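Does a Baseplate Help? A Report on Building with Bricks
Group members: Yuk-lan Yeh, Ezequiel Calvo, Capucine Hervieu
Section advisor: Nicanor Lozano

Why we did this

The activity sheet we were given says that a studded baseplate "makes every build stronger and easier." It doesn't say compared with what. Two of us grew up building on carpet and never felt we were missing anything, so we wanted to see if the claim held up. I will say now that we don't think we proved it either way.

What a baseplate is

A baseplate is a thin sheet covered in studs, the round bumps that bricks grip onto. The studs stand in straight rows and columns. A brick pushed down on them stays put because its underside squeezes against the sides of the studs. Engineers call this a friction fit. There is no glue and no latch, so the hold depends on how much of the brick is touching and how well the parts were made.

One thing people forget is that the baseplate has to lie on something. If the table is uneven, the plate bends a little, and a bent plate lets go of bricks more easily. The sheet doesn't mention this at all.

What we built

Each of us built the same short wall 15 times, first on a bare desk and then on a gray baseplate. The wall was 4 bricks high. Aurelio Carrasco from the other section shook the desk for us, since he had no stake in the result. We counted a wall as failed if any brick came off or if the whole thing fell over.

Ezequiel wanted to do 1,000 shakes per wall. We did not have the time, and I doubt it would have fixed the bigger problem, which is that a person's arm does not shake a desk the same way twice.

What we found

On the bare desk, 9 of Yuk-lan's walls fell over. On the baseplate none of them did. That sounds like a big win for the baseplate, but look at what kind of failure it was. The walls on the desk tipped over in one piece. The bricks were still stuck to each other. So the baseplate stopped the wall from tipping, and we have nothing to show that it made the wall itself any stronger. "Stronger" and "harder to knock over" are two claims, and the sheet treats them as one.

The "easier" part is even shakier. Capucine was slower on the baseplate than on the desk. She kept lining a brick up one row off and having to pull it out again. From a low angle the rows of studs all look alike, and a small brick in the middle of a big gray sheet gives you very little to measure from. Yuk-lan said it got better with practice, but she also said that about the desk.

Color seemed to matter more than we expected. Red pieces were quick to find on gray. Gray ones were not, and we stopped using them. We did not plan a test for this, so please take it as a remark and not a result.

Problems with our method

The desk order was always first, so everyone had more practice by the time they reached the baseplate. We should have switched the order for half of the trials. We also used bricks from one mixed tub – some were clearly older than others, and a worn brick grips less. The advisor asked if we had sorted them. We had not.

Red pieces and the gray studded surface 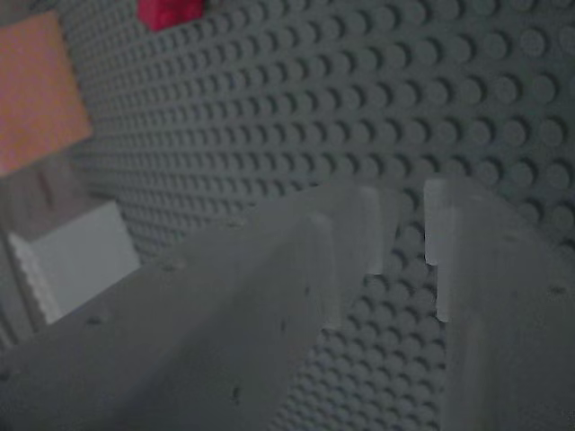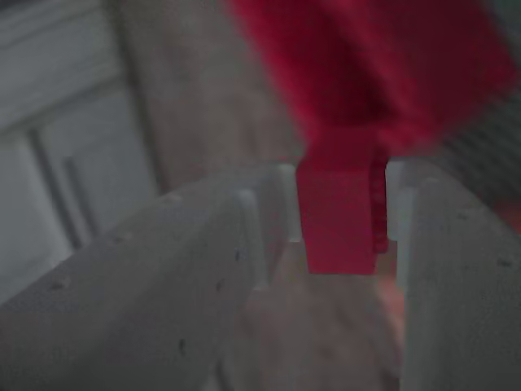
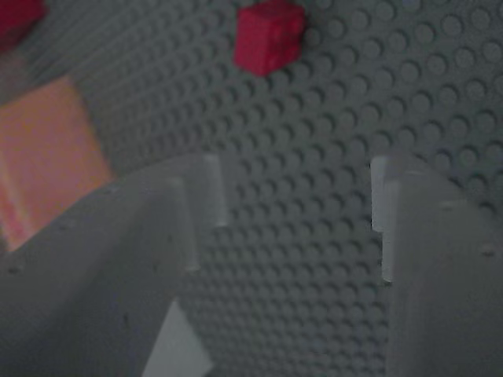 Does a brick have to line up exactly with the studs before you press it down?

It has to be close. The studs will guide a brick that is off by a hair, but if it is off by more than that, it sits on top of them and rocks. Pressing harder doesn't help. Lift it, move it over, and try again.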